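Dustberg 212 cordless vacuum: a year and a bit of crumbs, stairs and cat
October 18, 2021

I bought the Dustberg last December in a bit of a temper. Our old upright had started blowing out warm air that smelled of toast, I had tinsel all over the stairs, and I sat down on the bottom step with my phone and ordered the first cordless that could be delivered before the in-laws. So no, I didn't do my research. I paid £92 for it from Polholm, which was the sale price, and I have seen it go up and down a good deal since then (it never seems to be the same two weeks running).

I know it says a year and a bit up there and it's nearer ten months, but it feels like more. I vacuum a lot. We have a long-haired cat called Biscuit and a child who eats standing up.

What you get

The box is smaller than you'd think and everything comes in bits. There's the motor unit with the handle, a long tube, a floor head, a crevice tool, a stubby brush and a wall bracket with two screws that I wouldn't trust to hold up a calendar. I used my own screws. The instructions are one big folded sheet with drawings, and the drawing for the filter is upside down compared with how you're holding the thing, so I put the filter in backwards and spent the first afternoon wondering why it whistled. If yours whistles, that's why!

It clicks together in about the time it takes to boil a kettle. The tube is a nice firm fit, though the button that lets it go again is stiff, and I still have to brace it against my knee.

On hard floors

This is what it's best at by a long way. Kitchen tiles, the laminate in the hall, the lino in the downstairs loo, all lovely. It picks up rice, cat litter, dried peas and that fine grey fluff that collects behind the bin. The little lights on the front of the floor head looked like a gimmick to me and I was ready to be rude about them, but they show up every last hair and I now vacuum the kitchen at night with the big light off like a burglar.

It does fling larger things about. Cereal hoops get batted forward by the head and you end up chasing them into a corner, so lift the front edge slightly and come down on top of them. There's a knack.

On carpet

Fine on the short stuff. On the thick rug in the front room it grabs on and you have to put your shoulder into it, and on the top setting it once tried to eat the fringe. My friend Rungnapa Boonchu has the same model and nothing but carpet upstairs, and she's gone back to her plug-in for the bedrooms and keeps the Dustberg for the stairs and the car. I think that's about right. If your whole house is deep pile I'd spend more money, or stick with a cord.

On high-up and awkward bits

I didn't expect to use it above waist height at all, and now it's probably half of what I do with it. Once you take the tube off it's light enough to hold over your head for a minute or so, and the stubby brush is soft enough for the tops of picture frames, skirting, lampshades and doors. Dark paint shows dust like nothing else, as anyone who got carried away with a tin of deep green will know, and panelled doors are just as bad in their own way — every groove is a tiny shelf.

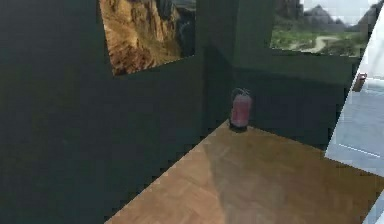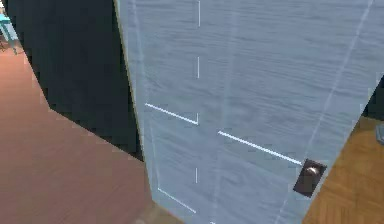 Dark green walls and a canyon picture first, then the pale blue-grey door up close.

For walls, use the lowest setting and keep the brush moving. I got bossy with it on a patch of matt paint in our back bedroom and left a faint shiny mark that I can find if the sun's out. The low setting is plenty for cobwebs. For the grooves in a door the crevice tool is too wide to do much good, so go round with the brush and follow it with a barely damp cloth. Canvas pictures I leave well alone and just flick at with a feather duster, as my mum did.

Battery

The box promises a lot, and you'll get it if you stay on low and never meet a carpet. In real life I can do the whole of downstairs on the middle setting and then the stairs, and it starts blinking at me somewhere near the landing. On the top setting it's gone before I've finished the rug. It charges overnight with no fuss. You can buy a second battery, and I did look, but at the price they want you might as well put the money towards a better vacuum.

It hasn't got noticeably worse since I bought it. Farhad Kordestani at the repair café (he mended my toaster, lovely man) told me to stop leaving it on charge all week, so I take it off in the morning now and he can stop telling me off.

Emptying it

My one real grumble. The bin opens with a flap at the bottom and in theory everything drops out in one go. With cat hair in the mix, what happens is that the flap opens, nothing moves, and you stand over the outside bin poking at it with a stick. I keep a bamboo skewer on the windowsill for this. Then it all comes out at once, down your front if there's any wind.

The filter rinses under the tap and needs a full day to dry. Don't try to speed it up on a radiator, I warped the edge of my first one and had to order another. The spares come from Karimi and took over two weeks, and the first parcel had the wrong size in it. They were polite about it and sent the right one without making me post the wrong one back, so I've got a spare filter that fits nothing if anybody wants it. The part number for the 212 is 3653. I'm putting it here for my own benefit as much as yours, it isn't printed anywhere on the machine.

Hair on the roller is no worse than any other I've owned. The roller pulls out sideways with a coin and I snip it clean every couple of weeks with nail scissors.

Noise

Low is a hum, middle is a hairdryer, top is a hairdryer with a grudge. Biscuit leaves the room for all three. I can have the radio on and follow most of it on low.

How it compares

The only other one I've used properly is my sister's Mondmont, which cost her more than twice as much. The Mondmont is better on carpet and has a bin that empties like a dream, I was quite jealous. It's also heavy. I did her stairs with it when she had her knee done and my wrist ached by the top, and I couldn't have held it up to a curtain rail for love nor money. She wants to swap when she's dusting and I want to swap when I'm emptying, so make of that what you will.

Little things I'd change

A trigger you don't have to keep squeezing would be my first request. A bit of rubber on the back of the handle would be next, so you could lean it against the worktop without it sliding down and cracking on the tiles (twice now, and it still works, so full marks for toughness). I'd also like the brush to clip on to the tube somewhere, since mine lives in the cutlery drawer for no good reason and gets borrowed for keyboards.

Would I buy it again?

At the sale price, yes, tomorrow. At full price I'd dither and probably end up asking my sister where she got hers. For a flat or a house with mainly hard floors, and for anyone who can't be doing with a heavy machine, it's a good buy. Four stars from me, and it would be four and a half if they sorted out that bin.

Edit: a couple of you have asked whether the wall bracket fits the older Dustberg. Rungnapa tried hers on mine and it doesn't, the hook is a different shape.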